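Amato brings its slow-baked flatbreads and a longer menu to Torkau

Good news for anyone who has been making the trip across town for a proper plate of baked aubergine: Amato is opening a second dining room in Torkau this September, and the kitchen has been let loose on the menu. The old favourites are coming along (yes, the broad bean soup too), but more than half the list is new, and after an evening of tasting I can report that there are some very happy surprises on it.

Cinzia Marchetti, who has run the original Amato kitchen for eight years, will cook at the new place for its first season before handing over to Debora Mancuso. The two of them have been testing dishes together all summer, and the flatbreads are where it shows most. The dough rests overnight and goes into a fierce oven with very little on it: oil, salt, a few slices of potato, a bit of rosemary. They arrive blistered and floppy in the middle and you will want to tear into them straight away, before the dips have even reached the table.

"We kept taking things off," Marchetti said. "Every week the topping got smaller and the bread got better, so we stopped when there was almost nothing left to remove."

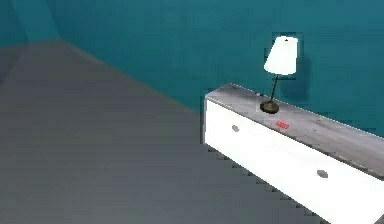

The dips deserve their own mention. There is a smoky pepper one with walnuts, a white bean one loosened with lemon, and a green one that changes with whatever herbs come in from Girkora, the growers' co-operative just outside Torkau. On the night I went it was mostly dill and parsley with a good kick of garlic, and our table ordered it twice. Get the mixed plate if there are more than two of you!

Main courses are short and to the point. The lamb shoulder is cooked slowly with apricots and comes off the bone with a spoon. The fish changes daily and is served with braised fennel and a heap of new potatoes. Vegetarians are properly looked after for once, with a stuffed cabbage dish that Mancuso learned from her first head chef, Radomír Jireš, and has been tinkering with ever since. Hers has rice, mushrooms and a sour tomato sauce, and it was the plate I kept reaching across for. A smaller portion is available at lunch with a slice of the rye bread, and I suspect that will be what half the office workers in Torkau are eating by October.

Puddings are the work of Rania Benjelloun, whose orange blossom rice pudding has already won a following at the first restaurant. She has added an almond cake soaked in coffee syrup and a fig ice cream, and she is hoping to put a quince tart on as soon as the fruit is ready. The rice pudding comes cold, with a crackly sugar top, and it is every bit as good as people say.

To drink there are 13 wines by the glass, a cloudy apple juice pressed by Girkora and a couple of beers from Drimo, the small brewery by the canal. The darker of the two is lovely with the lamb. Mint tea comes in a pot big enough for three, and they will top it up if you ask.

The new dining room seats 60, with another 19 places outside when the weather behaves. Gillespie Moncrieff, who looks after the front of house, says a good share of the tables will be kept back each evening for people who simply turn up. Larger groups should book, and there is a sharing menu for parties of eight or over which includes the flatbreads, all the dips, both the lamb and the cabbage, and a pudding each.

Lunch will be served from noon and the kitchen takes its last dinner orders at half past nine. Children's portions of most dishes can be had at any time, and the flatbreads can be made without dairy. Please mention allergies when you order, particularly nuts, as they turn up in several of the dips and in the almond cake.
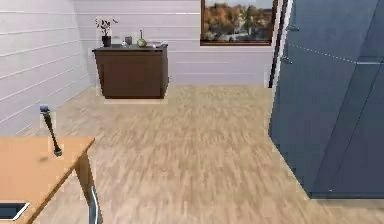
Also opening this month

Drimo is starting a Saturday-style brunch at its taproom, served every morning from ten, with smoked fish on toast, potato cakes and a baked egg dish with spinach and chilli. Girkora's farm shop will begin selling hot soup to take away, with the flavour chalked up by the door each morning. Leek and barley is first up.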